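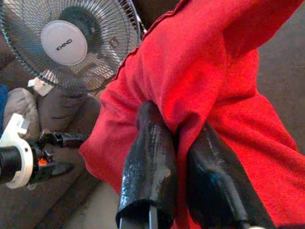

Cloth is the hardest thing to demonstrate, one operator said, because by the time the fingers close it has already changed shape and the hand on the controller has to guess where the edge went. The remark is in the notes to a set of remote-control demonstrations released by Jalter, the Brodar company that builds control stations for two-armed robots. The set covers soft household items handled in a furnished living room and contains 700 recorded episodes.

Last updated: 11 Mar 2019

Recording started in January and was done in a single room in Brodar, with a large sofa, a stone-look floor and a standing fan left in place. Jalter said it kept the furniture where it was for the whole period so that changes in the recordings would come from the item and the operator. Daylight was not controlled. The room has a bright opening on one side, and the notes list it as a known source of washed-out areas in the head camera view.

Each episode is one attempt at one short instruction. The operator sits at a station with two hand controllers and a screen. Moving a controller moves the matching wrist of the robot, and a trigger under the index finger sets how far the gripper is open. The robot's own joint positions are recorded along with the commands sent to it, as are the pictures from the head camera and from a small camera at the wrist. Nothing is edited inside an episode. If the operator pauses for four seconds to think, the pause stays in the file.

The instructions are plain. They include picking up a cloth, holding it open between both grippers, laying it over the seat or the armrest, and standing a pillow against the front of the sofa. An episode is marked complete when the item is where the instruction says and both grippers are open and clear of it.

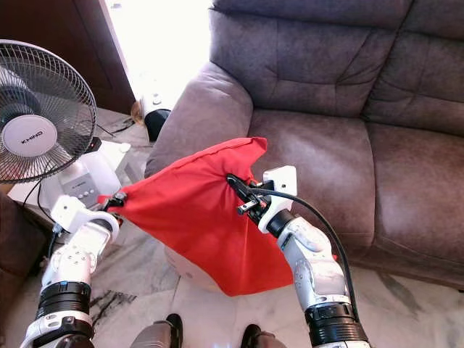 Two-handed work took up most of the operators' time. When both grippers hold the same piece of fabric, a small movement of one wrist pulls on the other, and the station gives the operator no sense of that pull. Operators had to judge tension from the screen alone, by watching how far the middle of the cloth sagged. Jalter's written guidance tells them to keep some slack, move one wrist at a time near the end of a placement, and avoid crossing the arms.

Delay was the other complaint. The time between a hand movement and the picture of it arriving on the screen was 95 milliseconds in the configuration used for the release. An earlier configuration was slower and its recordings were left out. Jalter did not give the earlier figure. Operators who had worked with the slower setup tended to keep its habits for a while, moving in short steps and waiting for the picture to catch up, and the notes advise anyone training on the data to expect this in the first sessions.

The station software comes from Erkivon. It maps the operator's hands to the robot's wrists at a fixed scale, with a foot pedal that freezes the mapping so the operator can bring the hands back to a comfortable position. Every use of the pedal is stored with a time stamp. Erkivon said the pedal marks turned out to be a usable sign of difficulty, with more presses per episode on cloth than on filled items such as pillows. The company has published the file format and a reader for it, and said a viewer that shows both wrist paths over the head camera picture will follow.

A smaller part of the work was done by hand. For these episodes the arms are put in a mode where they hold up their own weight, and a person standing beside the robot takes hold of the forearms and moves them through the task. The method needs no station and has no delay, and the person can feel resistance in the fabric directly. Its drawback is that the person's own arms get between the cameras and the item. Jalter recorded 63 episodes in this way and supplies them in a separate folder, with a warning that the pictures should not be mixed with the remote ones unless the body of the demonstrator is masked out.

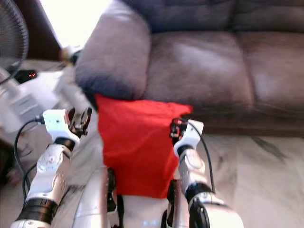 The two methods also produce different motion. Guided by hand, the arms travel in longer curves and the grippers close later, with the fingertips already touching the fabric. Under remote control the approach is straighter, with a visible stop before the grasp. Wunderlich, which is using both folders to train a controller of its own, said a model trained on the remote episodes copied the stop, and that removing the still parts of each recording made it faster but less dependable when the cloth lay in a heap. Wunderlich has not published results and said it does not plan to before the next round of recording.

Grasp depth is the setting Wunderlich most wants annotated. A shallow pinch at a hem is easy to release and leaves the cloth lying close to where it was put. A deep one, with a fold of fabric drawn in between the fingers, survives a fast move but tends to drag the item along when the arm backs away. The release has no label for this. The width of the gripper opening is recorded and gives some indication on thick fabric, much less on thin.

Seventeen people took part as operators under the first plan, according to an early draft of the notes. The final version corrects this: 17 is the number of operator sessions, and the number of people is not stated. Jalter said it had left it out at the operators' request, along with anything that would tie an episode to a person. Sessions are numbered, so users can still separate early from late work or hold out whole sessions for testing. The notes recommend the second. Splitting by episode puts nearly identical attempts on both sides and makes a controller look better than it is.

Attempts that went wrong have been kept. A dropped item, a missed edge or a grasp on the sofa cover instead of the cloth is tagged with a short code and the time it began. If the operator recovered and finished, the episode counts as complete and carries the code as well. Jalter said the recoveries were the part it had most trouble collecting on purpose, as operators asked to make a mistake and then fix it did both too neatly. The recoveries in the release are all unplanned ones.

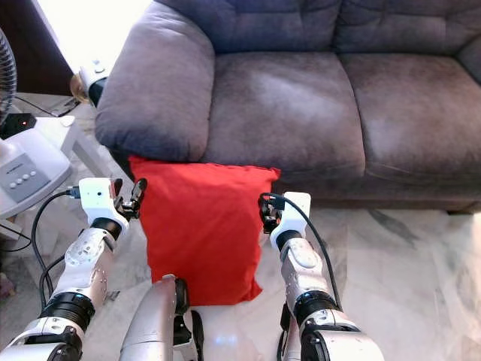

Rules for ending an episode were changed once during recording. At first the operator ended it with a button, usually the moment the grippers opened. That left no record of whether a propped item stayed up after the arms withdrew. The rule now is that both wrists move back and hold still for two seconds before the recording stops. Episodes made under the old rule are flagged in the index file and can be filtered out with one field.

Camera calibration is supplied per session. The head camera view includes part of the robot's own body and both forearms with their cables, and the notes ask users not to crop these away, as the cable position is often the only hint of how the wrist has been turned. Wrist views are more often blocked. With cloth held close to the lens, a large share of the picture can be a single color with a few shadows, and Erkivon suggests reading wrist pictures together with gripper width over a short stretch of time.

The files are free for research use on request to Jalter. Commercial use needs a separate agreement. A second set, using the same room and station but with towels and folded clothing, is planned, and Jalter said it is looking at adding force sensing at the wrists first so that operators can be given a vibration cue when fabric goes tight. Erkivon said its format already has a field for it.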